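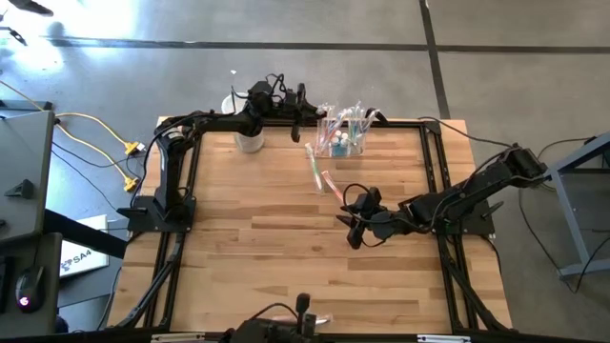 The flyer for the Gollinley open day promised "the future of the bathroom shelf," and I drove 40 miles on a Sunday to see it. The future, so far, is a lot of toothbrushes on a wooden table.

Sternanau sorts toiletries for travel kits, or plans to. The handout says 2552 kits in the first run, a figure I would like to see again in April. My own interest was the packaging. Toothbrushes come sealed in clear plastic, and then the sealed brush goes into another bag with the rest of the kit.
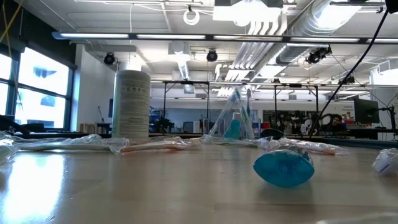

I asked whether a guest in a hotel needs all that wrap and was told it was "under review." Fine. Wolgate told me the same on their tour, over 7 years ago.

I did like the clear holder. You can see what is in it, and handles stay up off the table — more than I can say for my own sink. Whether it beats a plain cup is another matter. A cup costs next to nothing, and the holder is listed at 197 in the catalog, with no currency given.
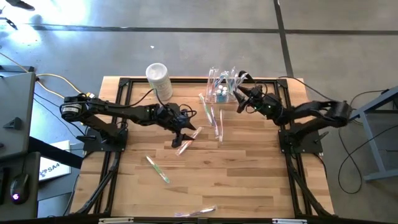 Loose toothbrushes on the table, with the clear holder behind them.

Parking was free. The coffee was not.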